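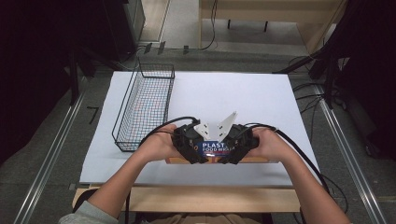

Two hands on the gripper, one box of food wrap, basket waiting on the left.

Review: the Gerix Handling Rules binder (third printing), bought from Braltodero

I've been using this thing since November and I finally have enough opinions to fill a page! Quick background: our little group records people doing table chores with hand-held grippers, and for a long time our "rules" were whatever Kornél Pap had taped to the cabinet door that week. Some of it was good. Some of it contradicted the sheet under it. So I ordered the Gerix binder, which is 88 pages of plain rules for hand-held gripper work, plus a stack of tear-off check sheets.

First, what I love. The writing is so easy to follow. Each rule gets one page, with the rule in big type and a paragraph underneath for the people who like to argue (me). "Hands on the housings, never on the fingertips." "Cables go out and away from the wrists before you lift." That second one I used to skip all the time, and now I hear it in my head every time I pick up the gripper. There's also a nice page on laying down a plain white cover and keeping only the things you need for the task on it. We do that for everything now.

The section on holding packaged goods is the best part of the whole binder (pages get dog-eared fast, by the way, the paper is thin). It wants long boxes gripped on the two long sides, with both fingers flat and at the same height. It also asks you to check for shiny film before you start, and to tilt the box or move a lamp if the glare lands on the print. I would never have thought of that as a safety-binder kind of rule, but Etelka Lengyel does our labeling and she was thrilled to see it in writing. 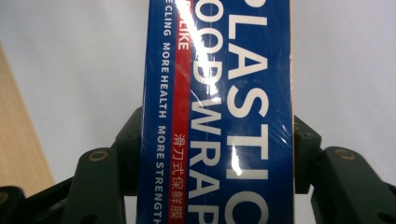
Food wrap box held by its long sides. The film still throws a streak across the lettering, so page 41 has some work left to do on me.

Now the grumbles. The check sheets have 7 boxes to tick before every single take, and when you're doing short takes that gets old by lunch. We tick them once per object and put a note at the top, which the binder kind of allows if you squint at the introduction. The index is bad. Look up "cable" and it sends you to a page on shoes. And the chapter on storing grippers assumes you own a Troris wall rack, so we skipped it completely.

I did compare it with the Fodor guide a friend lent me. Fodor goes deeper on force limits and has better drawings, but it reads like a tax form and I gave up twice. If you need something for new people to read on their first morning, get Gerix. If you're writing your own rules from scratch, borrow both.

Four stars from me. I'd go to five for a spiral binding and thicker paper, and please, somebody fix that index!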